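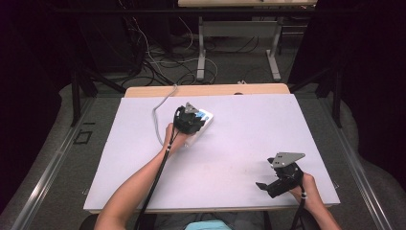

Laiba Swati wrote in to ask whether she could skip the practice runs and record everything from the first minute, as her small team at Torstead has only the evenings to work in. You can, Laiba, and I did exactly that when I started, and then I spent most of an August throwing files away! So I thought I would put my table tips together in one place, the same way my mother kept her pie notes, for anyone who is collecting hand-held gripper demonstrations in a spare room or a workshop and would like more of them to be worth keeping.

Give yourself a plain surface

A pale board laid over the tabletop is the best thing I ever did for my recordings. Wood grain is lovely to look at, but small light objects come out much clearer for me on something flat and unmarked (well, nearly unmarked, you will get smudges whatever you do). Wipe the board with a barely damp cloth before you sit down and then let it dry all the way. If the smudges won't budge, a little baking soda on the cloth usually does it. Go gently, and try a corner first.

Tame the cables before you start

Each of my grippers has its own cable, and for a long time I let them go where they pleased. Now I run each one back along the forearm and put a soft band around it near the wrist, snug enough that it stays put and loose enough that you can turn your hand right over. Leave some slack at the elbow. Reach to the far corner of the board with both hands before you record anything, and if you feel a tug, fix it then. Floor cables want attention too, and I say this as someone who went down on one knee with a full cup of tea.

Warm up your hands

Do three slow pick-and-place moves that you don't record. Koen Martens does his with a sponge, and I've come around to that, because a sponge forgives you while your fingers are remembering how hard to squeeze. Then move on to the real objects. Cases, plugs, little boxes, anything with a flat bottom is kind to a beginner. Save the spoons for later in the week.

One hand works, the other waits

This took me the longest to learn. When the left hand has hold of something, the right wants to come and help, and if the task doesn't call for it you end up with a lot of nervous hovering in your examples. The model will learn the hovering, I promise you. Pick a resting spot on the board for the idle gripper and bring it back there every time. When a task does need both hands, say so in the name of the task, so you aren't guessing a month later.

Begin and end the same way

Open both jaws, hold still for a slow breath, do the task, let go, come back to rest, breathe again, stop. It feels fussy for the first evening and then it becomes like tying an apron. Change where the object sits and which way it points between takes, though, or you'll have a beautiful collection of one single movement.

Keep a paper log

I know, I know. But a pencil and a cheap notebook beside the chair have saved me more than once. I write the task, the object, which hand, and a check mark or a cross, nothing longer. My last count was 3,910 takes with 3,736 checked as good, and the crosses are mostly drops. Don't delete a drop straight away if you picked the thing up again and finished the job. Put those in a folder of their own, as a clean recovery can be a very useful example. A take where you simply gave up can go.

Stop before you're tired

Your wrists will tell you, and so will the log, once the crosses start coming in pairs. I put the grippers down, shake out my hands and go see about supper. Wipe the jaws with a dry cloth before you put them away, and coil the cables in big easy loops.

Next time I'll get to labeling, and to Janka Čierny's way of sorting tasks with envelopes, which she has been very patient in explaining to me.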